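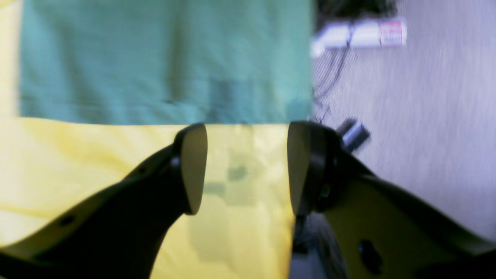 **Can Skistell run a cloth-handling job without a lot of hand tuning?** On our setup it can, once the camera calibration is right and you have set your own speed limits.

Skistell is the planning and control package from Vandimov. I have used version 2 at our shop in Breltville, mostly for picking up and moving soft goods. Before that we ran Albers, so that is my point of comparison.

Install was simple. The planner reads the arm model, asks for joint limits and builds its collision map from the wrist camera. Calibration took me most of a morning, and the manual skips a step: you have to restart the perception node after saving, or it keeps the old values.

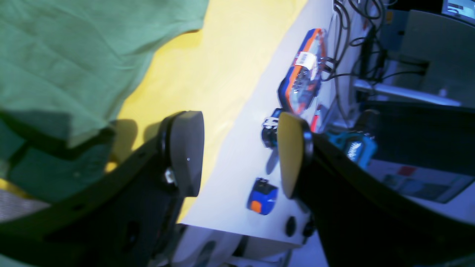

*Wrist view with the gripper open, green cloth at left and tools on the white tabletop.*

I logged 1,852 pick attempts. The planner gave up on 129 of them before the arm moved, mostly when the target was close to the edge of the reach map. Albers would try those and stop halfway, so I prefer the early refusal. The error text could be better. "Plan invalid" covers at least four different faults.

Cloth segmentation is good on plain colors and weaker on deep folds.

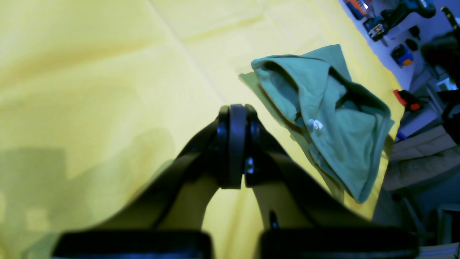

The grasp scoring has one slider for speed against caution. I leave it two notches below the default. Kai-wen Lau runs the second station at the default and has no complaints.

The log viewer is the weak part. It slows down badly on long sessions, and one file with 3,839 entries would not open at all until I split it. Export to plain text works fine.

Four stars. I would buy it again, but keep a separate tool for reading logs.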